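Papierliste bleibt: Skundau meldet sich zum Tauschmarkt noch auf dem Zettel an

2. April 2026

Ich hatte ja fest damit gerechnet, dass der Hollodley-Tauschmarkt dieses Jahr endgültig ins Netz umzieht. Pustekuchen! Die Standliste gibt es weiterhin auf Papier, und ich finde das ehrlich gesagt ganz wunderbar. Gestern lag sie bei uns in Skundau auf dem langen Holztisch, gleich neben dem kleinen Farn, und ich habe mich erst mal durch die Spalten gekämpft (Lesebrille nicht vergessen, die Schrift ist winzig). 39 Stände sind schon vergeben, insgesamt passen 50 in die Halle.
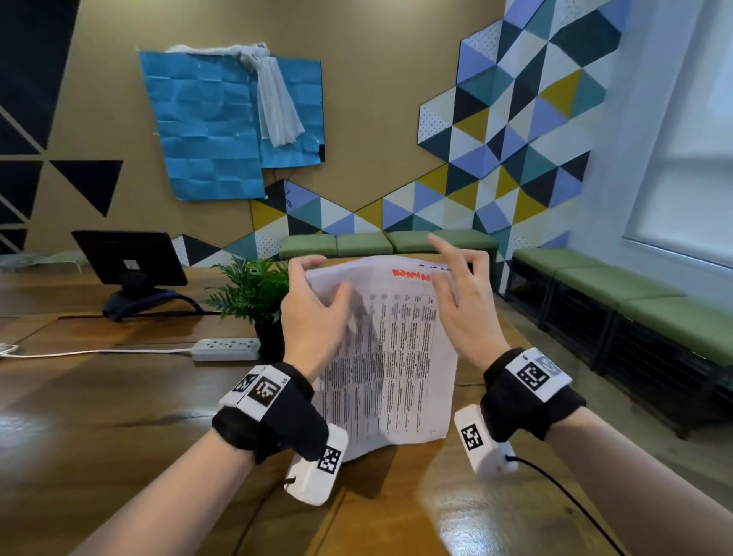 Was sich ändert

Die Standgebühr steigt um 2 Euro auf 10 Euro, dafür ist der Strom jetzt mit drin — das war im Dezember beim Wintermarkt noch der große Aufreger. Wer Lampen oder eine Kaffeemaschine anschließen will, schreibt das bitte gleich mit in die Anmeldung.

Die Gradik-Ecke mit den gebrauchten Gartengeräten ist wieder dabei, und der Teeladen Shao kommt zum ersten Mal. Auf den freue ich mich besonders!

Anmelden kann man sich noch bis zum Monatsende, der Zettel liegt so lange im Gemeinderaum aus. Aufgebaut wird am Markttag ab acht Uhr, Tische bringt jeder selbst mit.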